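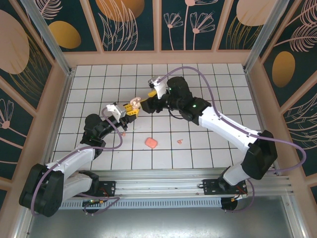
two arms, white tile floor, flowery teal panels

Estholm co-op on the 2.1 patch -- anyone finished it?

ponchmark
me and my brother are stuck on the Kirnero lift. second player keeps dropping the crank halfway up. game freezes for a sec then its back on the floor. tried it 12 times last night. solo run was fine

junhao_xue
Known bug. Host has to hold the crank, guest works the brake. Other way round it desyncs every time
-- Junhao Xue

ponchmark
ok swapped, got up there first go. thx

velcrotuba
not a bug imo, the crank is just heavy. grab with both hands, keep your elbows in. did it as guest, no desync

junhao_xue
Your on the old build then. Check the menu, bottom corner. Should say 505

velcrotuba
says 505. so no

gristle_pop
Had it both ways. Guest crank worked once, failed twice. Wired headset if that matters

saltlamp
bigger issue is the Wieser chapter. 5 puzzles and 2 of them are the same valve. full price for that?

velcrotuba
disagree, Wieser is the best bit. the flooded stairs alone. Storkmont was way more padded and everyone loved it

saltlamp
storkmont had a save button

gristle_pop
ok fair. lost most of an evening to Estholms checkpoints. also turn off smooth turning before the boat, trust me

ponchmark
too late lol. lying down

Last updated: May

Recent threads
Storkmont: hands clipping thru doors
Wieser chapter valve order (spoilers)
Seated mode -- belt too low to reach
Estholm left handed controls?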